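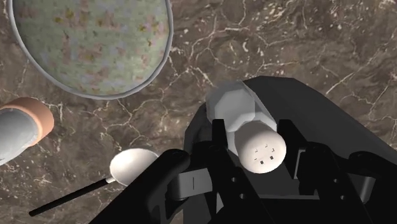 Walten publishes practice note on simulated handling tests

Wednesday, August 3, 2022

Walten has released a practice note on how simulated trials of household robot arms should be set up, recorded and reported. The 30-page note applies to tabletop tasks in which a gripper picks up and moves small kitchen items such as shakers, spoons and bowls.

Under the note, a lab must report simulated and physical trials in separate tables and may not combine them into one success rate. Each entry must list the gripper model, the closing force setting, the surface friction value and the version of the simulator. A grasp is counted only if the item is held clear of the counter for 3 seconds.

Object placement must be drawn from a published seed. Neighbouring items are to stay on the counter during a trial, and any contact with them has to be logged, even when the target item is lifted correctly.

Neville Nuttall, who edited the note at Walten, said the contact rule drew the most comment during drafting. "Labs were logging the lift and leaving out the spoon they knocked on the way," he said.

Bruvham and Arnitz will apply the note to their own test programs for the rest of August. Comments on section 4, which covers rendering quality and camera placement, are still being accepted.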